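Teleop vs. hand guiding for tabletop cleanup, what are you all using?

Forum > Manipulation > Teaching and demos

benchrat_78
Posted Friday, 9:14 pm

So we're two arms in and I've been going back and forth on this for weeks. I started out grabbing the arm and dragging it through the motion, which felt great for about a day. Then I looked at the recordings and my elbow is in half of them! The policy learned beautifully as long as I was standing there leaning over the table, and fell apart the minute I stepped back.

Now I'm driving with a leader arm from the side and everything takes forever. Brushing scraps into a dustpan takes me a few seconds by hand and 30 seconds on a good run with the leader. Is everybody just living with that?

mossy_gearbox
Posted Friday, 9:40 pm

Living with it, yes. You get faster. My first 20 demos were garbage and I threw them all out, and after that I stopped thinking about my wrist. Are you on the Bravel leader or something home-built?

benchrat_78
Posted Friday, 9:52 pm

Bravel, the older one with the stiff trigger. I've got the Grerulov software recording both arms plus the camera.

tincan_tutor
Posted Friday, 10:05 pm

I'm going to disagree with the whole direction here. Hand guiding is fine if you do it in two passes. Drag the arm through once with your body in the way, save the joint path, then clear out and let it play back while the camera records. You get clean video and a natural motion. I did 2,000 of these for a sorting job and never touched a leader arm.

mossy_gearbox
Posted Friday, 10:11 pm

Sorting, sure. Everything sits where you left it. Try that with a brush and crumpled paper. On the playback the paper goes someplace else and your nice path sweeps at nothing.

tincan_tutor
Posted Friday, 10:20 pm

Then put the paper in the same spot.

mossy_gearbox
Posted Friday, 10:22 pm

It's paper. Have you met paper?

quietservo
Posted Friday, 10:48 pm

Both of you have a point, but I'd ask about the trigger first. A stiff trigger makes people squeeze in jerks, so the gripper snaps shut and the brush handle twists. I swapped in the softer Stüber spring on mine and my grasps got a lot calmer. Also slow down before contact and don't stop dead. If you freeze above the object every time to line up, the robot learns to freeze there too, and then it just hovers.

benchrat_78
Posted Friday, 11:15 pm

Oh no, the hovering. Mine does exactly that over the brush and I was blaming the camera. I'll try the spring.

Okay, here's the setup as it stands tonight so you can tell me what's dumb about it.
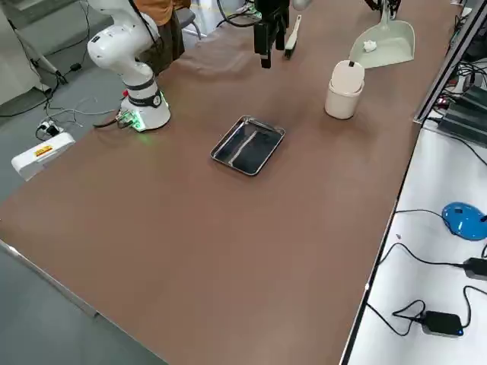 I want to keep the brush standing up at the start, angled upward, so the gripper can come straight down for the handle. Laying it flat would probably be more honest, but every time I tried it I ended up pushing the thing across the table. My other question is the tray. It's shiny stainless and I worry about the reflections changing whenever somebody walks by. Should I swap it for something dull, or leave it in and just collect more?

quietservo
Posted Friday, 11:31 pm

Leave it in! If you train on dull and then use shiny later you'll be starting over. Just record at different times of day. I'd move the tray a little between runs too, and the lidded container next to it.

tincan_tutor
Posted Friday, 11:38 pm

I'd swap it. Get one thing working before you make it hard. We had a steel pan at the Brerkton shop and lost most of November to glare.

mossy_gearbox
Posted Friday, 11:44 pm

For once I'm half with tincan. Dull tray for the first batch, shiny after that, same policy, keep both sets. And lay the brush down eventually, you know you have to.

benchrat_78
Posted Friday, 11:58 pm

Fine, fine, brush goes flat in batch two. I'm sticking with the shiny tray though, it's the one I've got. Spring is ordered. Does the Stüber one need the longer screw, or does the stock one reach?

quietservo
Posted Saturday, 12:06 am

Stock one reaches. Don't overtighten it.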